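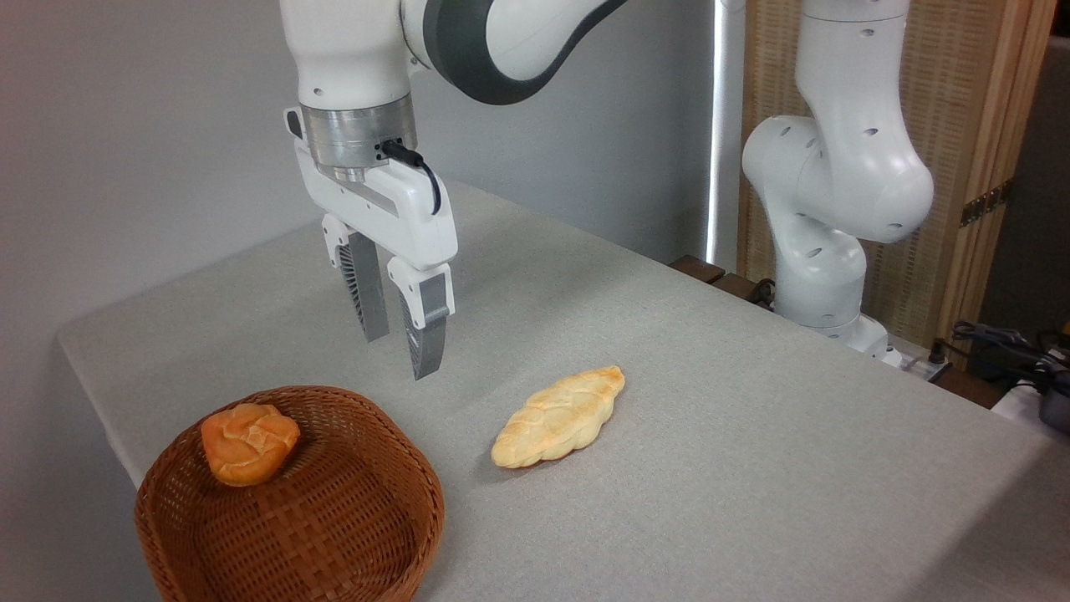 Plaited loaf on the cloth, knotted roll in the basket. August.

Bread table, Lultberg — the gallery page

Quick page this, putting it up before the kettle boils. Just the one picture so far and a few lines on what's on the table, then notes for those who asked about the doughs. Will add to it as I get time.

The plait
Came out on the pale side, more yellow than brown, with a bit of orange along the ridges. I like it like that. Some of you don't, I know. Leave it in longer then. Narrower at one end — I always start the strands too fat and run out of dough by the finish. Three strands, nothing clever.

Dough for it: 477 g strong white flour, 60 g soft butter, two eggs, a spoon of sugar, a good pinch of salt, one sachet of yeast, 183 ml warm milk. Sounds fussy, those are just what the scales and the jug said the day it worked, so I wrote it down and stuck to it. Flour is the Griline white, the big bag. The Kim one does fine too but drinks a bit more milk.

Knead till it stops sticking to your hands. Leave under a tea towel up to an hour and a half, longer if the kitchen is cold. Roll out the strands, let them sit five minutes or they spring back on you. Plait loosly. Tuck the ends under.

The knot
Same family of dough, much more colour on it. Egg yolk and a drop of milk, brushed on twice, and that's where the shine comes from. Roll a rope, tie it once, push the tail up through the middle so it makes the twisty top. First few always look like a dropped scarf. Eat those.

Knots go on the top shelf, plait in the middle. Knots are done well before the plait so set two timers, or one timer and a good memory.

The basket
Round, woven, reddish brown, thick braided rim. Came from Gravent, the shop by the level crossing, back when they still had the garden things out the front. Been asked where to get one — they've not had them in for ages, sorry. Try the second-hand places.

Crumbs get down in the weave. Turn it over, bang it on the step, then a dry pastry brush. I don't soak it, did that with the last one and it went a funny shape.

The cloth
Light grey, slightly speckled, so flour doesn't shout at you. Hangs over the front and side of the table. Cold wash, iron it while still damp. I had a white one before and every bit of butter went see-through on it.

Keeping
Plait is best the same day, fine the day after, toast after that. Slice before you freeze. Knots go stale quicker, they're small — two minutes in a hot oven brings them round. Stale plait makes very good bread and butter pudding, 320 ml milk to half a loaf, rest of it by eye.

Still to put up
Poppy seed version of the knot. A longer plait if I can find a tin tray that fits it. Somebody wanted the four strand one, I keep losing my place half way along so don't hold your breath. Also the rye, which isn't much to look at but tastes better than either of these.

If a quantity looks wrong drop a note through the Lultberg page and I'll check it against the book.

Last updated: August, 7.40 pm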